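July 1, 2025
By Armelle Millet

Come and help us spend our robot money well! Grimel is looking for 3 people to join the planning group for our next round of lab equipment, and we'd love to hear from you even if you've never filled in a purchase order in your life.

We have a budget for 2 new arms and whatever goes on the end of them. Quotes from Proteo and Joly came in during April and they're hard to compare: one folds the gripper, mounting plate and training into a single price, the other lists every bolt. Your job would be to pull them apart, work out what we'd be paying over the life of the gear, and sit in on the trials (the fun bit).

You'll put in 65 hours between now and the end of the year, mostly at times that suit you, and we pay a flat $4000 for it. Travel to the Grokumov workshop is on top.

You might be a tradie, a bookkeeper, a teacher, a student who likes spreadsheets. We want someone who asks what a spare part costs before asking how fast the arm moves. Some of the trials are small tabletop jobs with coloured blocks, and you'll get to set a few of your own.

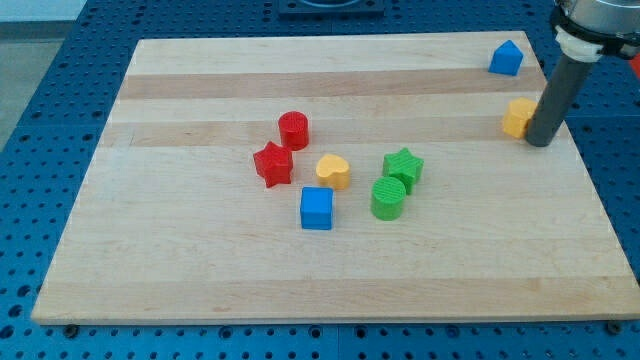
Bring your own ideas about what we should be testing, too. Our current checklist is long on payload and reach and thin on cleaning, noise and how long a repair takes, and I'd really like that fixed before we sign anything.

To apply, send me a page about yourself and one piece of equipment you were glad, or sorry, you bought. No résumé needed at this stage.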